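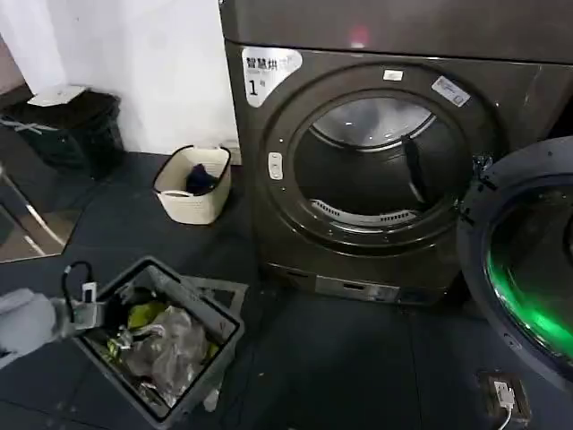 About Boltance

Hello, and thank you for stopping by! Boltance is a small website about handheld games, old and new, run by the two of us, Caoimhe Buckley and Ita Lenihan. We met in the queue for a second-hand games shop (both after the same copy of Brukstead, which Ita got and has since lent out more times than she can remember) and we've been talking about games more or less ever since.

The site began one February as a list of puzzle games we thought our friends would like. People we'd never met started writing in to say we'd missed their favourite, and they were usually right, so the list grew. At the last tidy-up it had 1,874 games on it, and 626 of those have a proper review with a name at the bottom. 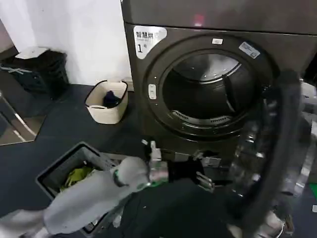 We buy nearly everything ourselves and we finish a game before we score it, so we are often a good while behind the bigger sites. Caoimhe looks after shooters, racing and anything with a high score table. Ita does the long ones, role-playing games mostly, and is on her third trip through Dronoria, which she insists is for the guide.

Our newsletter goes out monthly to 3,611 readers, and a fair few of them write back, which we love.

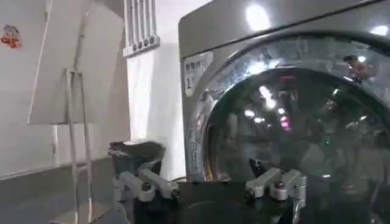

The name comes up a lot in those letters, by the way. It was a spaceship in a game Caoimhe drew on squared paper at school, with Mr Ó Súilleabháin's maths homework on the other side.

If you'd like to suggest a game, or tell us kindly that we've got one wrong, use the contact form and one of us will answer, most likely late in the evening with the kettle on.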